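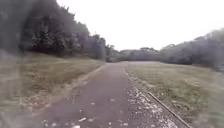 Jong-dae Pyo

So I finally got myself to the Kerbridge open day, and my feet still hurt. If you don't know it, Kerbridge is the old hill circuit that Tritside Racing has used as a base for their Formula 3 cars since they moved up from karts, and once a year they let people like me wander through the garage.

I got there way too early (the gate opens at nine, I was in line by eight) and spent the wait talking tires with a couple from Ouali. Tickets were 31 dollars, parking included, which I thought was fair!

The garage tour was the best part. They had last season's car up on stands with the floor off, and one of the mechanics let us try a wheel gun. It's heavier than it looks on TV. He told us the crew did 140 practice stops in December alone, and I believe him, his forearms were huge. The simulator had a 60 minute wait, so I skipped it and went to watch the demo laps instead. They clocked 207 km/h down the back straight, and you feel it in your chest.

Food was so-so. Get the dumplings, skip the chili.

I'm going again next year, with better shoes.

3 comments

gridwalker: Did they say anything about the second seat?

Jong-dae Pyo: I asked! Big smile, no answer.

Marnie B: The simulator is worth the wait, go there first next time

Recent posts
Restovix leaves the paddock catering business
Karting in the rain, part two
My first marshal weekend

Home | Racing | Trips | About | Contact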